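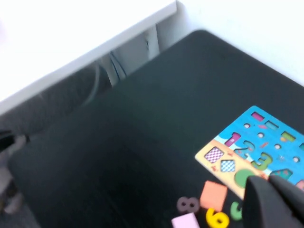 木製の数字・図形パズルのボードは、どう手入れすればよいですか。
固く絞った布で表面を拭き、すぐに乾いた布で水分を取り、平らに置いて陰干しします。水に浸す洗い方は避けてください。

サイト内検索 キーワードを入力 検索

用意するもの
・柔らかい布 2枚
・綿棒
・乾いた歯ブラシ(毛の柔らかいもの)
・滑りにくいマット

手順
1. マットを机に敷き、ボードを載せる。数字と図形のピースをすべて外し、ボードとは別に置く。
2. くぼみに溜まったほこりを歯ブラシで掻き出す。角の部分は綿棒を使う。丸い穴は綿棒を軽く回しながら拭く。
3. 布を水で湿らせて固く絞り、印刷面を一方向に拭く。往復させると端の印刷が傷みやすい。
4. 乾いた布で押さえるように水分を取る。
5. ピースも同じ要領で拭く。側面は手の脂が付きやすいため、表裏とは別に一周拭く。
6. ボードとピースを日陰で乾かす。ピースは重ねず、途中で一度裏返す。窓際やヒーターの前は反りの原因になる。
7. 完全に乾いてからピースを戻す。数字を先にはめ、次に図形をはめると、不足に気づきやすい。

ピースがきつい場合
湿気で木が膨らんでいることがある。無理に押し込まず、風通しのよい場所にさらに1日置く。それでも入らないときは、目の細かい紙やすりで側面だけを最大5回まで軽くこすり、はまり具合を確かめる。印刷面には当てない。削り粉は乾いた布で払う。

消毒について
アルコールは塗装を曇らせることがある。使う場合は裏面の隅で試し、色移りがなければ布に含ませて拭く。直接吹きかけない。

保管
ピースをはめた状態で水平に置く。立てて保管するときは、全体を布袋に入れて口を縛る。

文:スマランダ・ブクル
最終更新:2021年11月2日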